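9 August 2020
Bench notes, seed packet storage, Ollbridge

Opened the second lot of bean seed from the May drying run. Yupin wanted moisture figures before we send anything to Lellport, so I did those first and left the labelling.

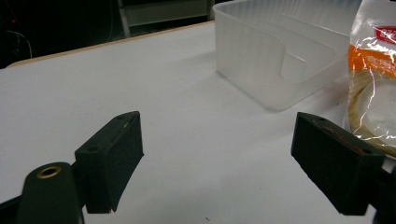
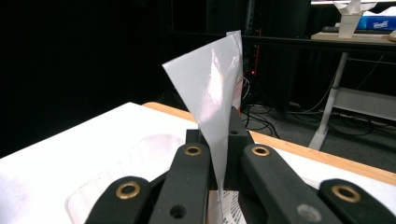
White table, and a piece of the silvery white plastic sheet.

Weighed out 80 g from the Onsri sack, ground it, and put it in the oven in two dishes. The dishes agreed well enough. The Endau sack I have not touched, as the tie had come undone and I want Surachet to look at it before it goes in with the rest.

Germination test from last week: 600 seeds set out on damp paper, 271 up so far. Poor, but the cupboard has been cold at night and the slow ones may still come. Will count again before writing it off. If it stays under half I would rather sow the lot thickly here than pass it on.

Silica gel has gone pink in both large jars. Needs drying out. Don't put it in the same oven as the moisture samples, we did that in May and had to repeat everything.

To do: ask Yupin Thongdee which balance she used for the first lot. Mine reads slightly high against the check weight. Order more paper envelopes, the small size.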